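又看到有人转那张"豆沙绿护眼参数表"了，把网页背景、Word底色、输入法皮肤全调成一个颜色，评论区清一色"已改，眼睛舒服多了"。我想慢慢说说这事，会有点长，不爱看的先静音。

先报立场：我不信。准确点说，我不信"绿色护眼"这四个字里的"护"字。你喜欢绿色，看着心情好，那没问题，我也喜欢。我反对的是把喜欢说成疗效，然后按疗效定价。

起因是上个月我家要给孩子换书桌。跑了两个周末的家具城，所有导购，所有，一开口都是"这款有护眼绿"。白的卖多少，绿的就要贵600。我问贵在哪里，对方说贵在眼科理念。

我问什么眼科理念。他说绿色的光波对眼睛最友好。我说桌面又不发光。他说反射嘛。我说那草席也行。他就去招呼别的客人了。

后来我在一个叫Gemitz的牌子那里拿到一本小册子，印得很漂亮，里面有一句话："经研究，绿色可使视觉疲劳下降40%"。没有脚注，没写谁研究的，没写拿谁做的实验，也没写下降的是什么，跟什么颜色比。

视觉疲劳怎么量？问卷打分？眨眼次数？调节反应的时间？量法不一样，数字可以差到天上去。一个百分比要是连分母都不给你，你就当它是花边。

我给客服写了邮件，很客气，就问出处。隔了几天回我，署名是"产品顾问 Dario Bortolotti"，中文很流利，说数据来自"欧洲合作实验室"。我问哪家，他说涉及商业保密。我第一次见到保密的护眼效果。

然后我又问，能不能至少告诉我样本多少人。到今天没回。

好，先放下卖家具的，说说这个说法本身。流传的理由大概有几种，我一种一种讲，讲错了欢迎懂行的来改。

第一种：人眼对绿色最敏感，所以看绿色最省力。前半句没毛病，明亮环境下人眼感光的峰值确实在黄绿那一带。可"敏感"怎么就推出"省力"了？耳朵对人声那一段频率也很敏感，没有人因此说听人说话最养耳朵。办公室隔壁工位打电话，你试试养不养。

第二种：不同颜色的光聚焦位置不一样，绿光正好落在视网膜上，红的靠后蓝的靠前，所以看绿色不用调节。这个听着最像科学，因为它有一部分是真的，色差这个现象存在，验光的时候还有红绿视标。但是你坐在桌前看的是书，书上是白纸黑字，你盯着看的从来都不是桌面。

而且家里的"绿"是颜料的绿，反射出来的是一大片混在一起的波长，跟实验室里单独一束绿光两码事。灰绿、豆沙绿、鼠尾草绿，饱和度一个比一个低，离"纯绿光"远得很。偏偏广告里最爱用的就是这几种灰绿，因为好看。

第三种：祖先生活在森林草原，看绿色天然放松。进化故事我向来当睡前读物。祖先还天天看黄土、看石头、看天，怎么没人卖"护眼土"。

第四种：小时候老师让我们课间看窗外的树。这个我要认真讲一下，因为最容易混。

看树有用，有用在"窗外"和"远"，跟"树"关系不大。你抬头看远处，睫状肌放松了，眼睛歇了一会儿，顺便还多眨了几下。看远处的红砖楼、看远处的塔吊，一样歇。把一盆绿萝放在显示器旁边盯着看，距离没变，眼睛还是在干近活。

所以我一直觉得这个谣言很有意思，它从一条对的建议里长出来，把要花时间的部分（停下来、抬头、出门）扔掉，把能拿去卖的部分（绿）留下了。

说到黑板。有人跟我争："学校黑板为什么是绿的？肯定有道理。"有道理啊，磨砂绿底不那么反光，粉笔字看得清，板擦擦过不显脏，都可以是理由。但这是讲台上那块板，人坐在后面看上面的字。照搬到桌面上，人家原来的条件一个都不在了。

反光这件事倒是值得说两句。桌面我认为真正该看的是两样：亮不亮得刺眼，反不反光。高光白色烤漆面配一盏低角度台灯，那是真难受，灯影就在书边上晃。换成哑光的就好多了。哑光的白、哑光的木色、哑光的灰，都好多了。

于是很多人从高光白桌换到了哑光绿桌，觉得舒服，功劳记在绿上。同时换了两个东西，你凭什么知道是哪个起的作用？

下面放张渲染图，这几年家装号里我刷到的配色，十回有八回往这个方向走：

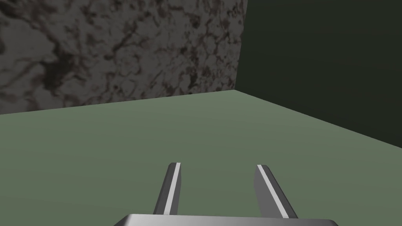
灰绿哑光桌面配石纹墙面，渲染图

好看吗，好看。我老婆看了也说好看。可是渲染图里的颜色你别当真，渲染里打的光是算出来的，桌面从左到右几乎一个色。你家下午西晒，晚上一盏暖黄灯，同一块板子能变三种绿，其中一种像隔夜的茶。

石纹墙也一样，图上高级得要命。装修群里有位老哥真刷了那种粗面的，回来报告：掸灰掸到怀疑人生，抹布挂在上面下不来。他说早知道贴张墙纸算了。

顺便讲个更离谱的。Fiore出过一款"护眼绿"墙漆，色卡上那块绿，跟他们家另一款叫"雨后苔藓"的，我并排看了半天，分不出来。苔藓那款便宜一截。

我当场问店员这两个是不是一个色。她很年轻，也很实在，翻了翻调色单，小声说："编号差一位，我也看不出来。"我决定不写是哪家店，免得她挨骂。

有人留言问那屏幕呢，屏幕可是发光的。对，屏幕单独讲。

屏幕上改豆沙绿，大多数人感受到的改善，我猜主要是亮度降下来了。纯白底是最亮的，你换成任何一种暗一点的底色，总的光都变少。换成米黄也少，换成浅灰也少。想验证很简单：底色别动，直接把亮度往下调，调到跟旁边一张白纸差不多亮，看看是不是一样舒服。

另外底色暗了，字还是黑的，对比度是下降的。有的人本来就看得费劲，改完更费劲，还硬撑着说护眼，因为参数是抄来的，抄的时候很虔诚。

那串参数，色调饱和度亮度三个数，从我用大屁股显示器的年代就在传。传的人都说是"眼科专家推荐"。哪位专家，推荐在哪篇文章里，我找了一晚上，找到的全是互相抄的帖子，抄到最后连错别字都一样。

找不到源头不能证明它错，这点我承认。可是一个说法活了这么多年，转发的人这么多，就没有一个能把出处贴出来，我的信任只能到这里。

我自己也做了个很不严谨的试验，讲出来给大家笑一笑。一块桌面，我买了几张大卡纸盖上去，绿的、米色的、灰的，各用一星期，每天晚上睡前给眼睛的难受程度打分。

结果是：分数跟颜色没有看得出来的关系，跟当天加不加班关系很大。灰色那周最舒服，因为那周有两天停电。样本就我一个，没有盲法，也没法有盲法，请不要引用，尤其请不要印在小册子上。

不过至少我交代了是谁、怎么做的、哪里不靠谱，已经比"欧洲合作实验室"多三样。

我猜会有人说：就算没用，也没坏处啊，图个心安不行吗。这话我想了挺久。

成年人给自己图心安，完全可以。我担心的是给孩子买的那种心安。桌子绿了，灯也"护眼"了，窗帘也"护眼"了，家长觉得眼睛这关已经花钱过了，于是孩子一坐一晚上，没人叫他起来。真正有依据的那些事，白天多在户外，看近的东西别离太近、别连着看太久，定期去查视力，偏偏都没法打包卖。

我小区里就有这么一家，全套，客厅都是绿的，进去像进了台球厅。孩子放学直接上楼，我几乎没在楼下见过他。他视力怎么样我不知道，也不该我知道，我只是每次看见那扇绿窗帘就想叹气。

再讲讲"认证"。绿桌子旁边往往站着一块铜牌，写着某某健康家居认证。Nitport那个我去查了，官网首页一个申请表，交费，寄样品照片，注意是照片，审核周期2天。一块桌板护不护眼，看照片就能认。

费用那一栏写着3810，没写包不包括铜牌。我很想拿我家切菜板去申请一个，被老婆拦下来了，她说这钱够换个油烟机了。

也不是所有商家都这样。Clendetti的销售我就挺服气，我问他们绿色款护不护眼，他说："您要是喜欢绿色就买，护眼的话，把钱花在灯上。"我差点当场下单，后来是尺寸不合适，我家那个角落进不去。

关于灯也多一句嘴，灯这块水也深，改天另开一串。今天只说最土的办法：台灯别是屋里唯一的光源，大灯一起开着，灯放在写字那只手的对面。这两条一分钱不花，所以你在广告里看不见。

有朋友转给我一篇文章，作者叫Elfriede Wegener，标题是《绿色桌面与专注力》。我满怀希望点开，以为终于要见到数据了。通篇讲她在阿尔卑斯山脚下的度假小屋里写作效率特别高，桌子是绿的。小屋没网。她在文章中间自己写了小屋没网，然后结论归给桌子。

我没有嘲笑她的意思，人都这样。我戒咖啡那阵子睡得好，逢人就说咖啡害人，后来想起来那阵子我还把手机扔在了客厅。

回几条评论，一起放在这里。

"你是不是收了白桌子的钱？"没有，有渠道请私信。

"我奶奶一辈子看菜地，八十多了还能穿针。"祝老人家健康。你奶奶一辈子在户外，看远处，不刷手机，这几样你先排掉，再来说菜地的颜色。

"中医讲青色入肝，肝开窍于目。"这个我不懂，不展开。但是卖桌子的也不懂，他们只是刚好用得上。

"那你说孩子书桌到底选什么颜色？"选哑光的，选高度能调的，颜色让孩子自己挑。我家那位挑了橙色，很橙，我看了眼睛疼，他很满意。

"所以你最后还是没买绿的，是在赌气吧？"有一点。但橙色那张不加价，账是清楚的。

"眼科医生怎么说？"我带孩子复查的时候问过，医生头也没抬，说桌子颜色随便，问我孩子每天在外面待多久。我答不上来，挺丢人的。这句话我后来一直记着，比前面写的那一大堆都管用。

有人手里要是真有像样的研究，题目、作者、怎么测的，贴上来，我会认真读，读完如果我错了，我在这一串下面直接改，不删原帖。只贴公众号截图的就不用了，我攒的比你多。

另外Gemitz那边如果回信，我也会更新在这里。今天是2019年9月9日，星期一，先记个日子，看看他们要保密到什么时候。

补一条，刚收到私信，有人问那几张大卡纸还要不要，他孩子做手工。绿的和米色的可以拿走，灰的我自己留着垫桌子了。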